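9 July 2022

Another letter from Gatex about the smart thermostat. They claim the average home in Tirura saves over 1,000 dollars in 2 years. Average of whom? My whole gas bill last winter wasn't much more than that. The small print says the figure is "modeled," and I take that to mean somebody picked it.
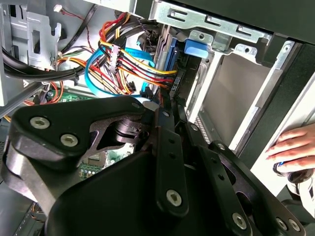
Herkero sells the same sort of thing for 60 dollars less and promises almost the same savings, down to the wording. I asked at the store on Enriquez how they measured it and got handed a leaflet. The leaflet had a leaf on it.

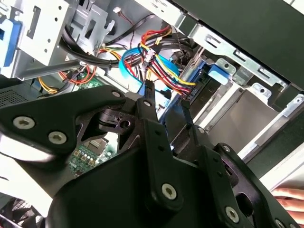
I did turn the dial down in October and wore a sweater, and the bill dropped a bit – or the month was mild, I can't tell which. I'd want two winters of my own numbers before I believed anyone's. Letter is in the drawer with the other three. Must call about the gutter tomorrow.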